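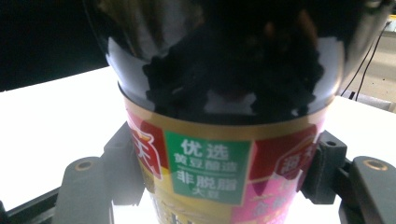
Dinilska Handheld Gripper Kit

Okay, so I built the Dinilska because I wanted grasping data from my own kitchen shelf and I did not want to wheel a robot arm in there to get it. You hold it, you squeeze, the camera records, and the policy learns from what your hand did. It sells through Addale now (still strange to type that!).

What's in the box
Gripper body with camera mount
2 finger pads, dark gray, with contact blocks
Sakai recording software, one license
Printed setup card

How well does it work?
I get asked this a lot, so here are my own numbers. I recorded 1,553 demonstrations of picking up bottles and jars, then trained a policy on the whole lot. I also trained one on a subset of 289, picked for variety - different labels, shiny shoulders, bright tabletops, messy backgrounds. The small set came surprisingly close on objects it had seen and fell behind on new ones, mostly tall bottles with glossy black tops. My guess is the reflections. I'm rerunning that part with the exposure locked, and the write-up goes on the Rulska page when it's done.

A tip if you're recording your own: get in close, but back off between takes so the policy sees the approach too. I skipped that in October and had to redo a whole batch - ugh.

Compatibility
The same fingers bolt onto the Rulska arm mount, sold separately. Older Dinilska bodies need the adapter plate.

Page updated Mar 8, 2023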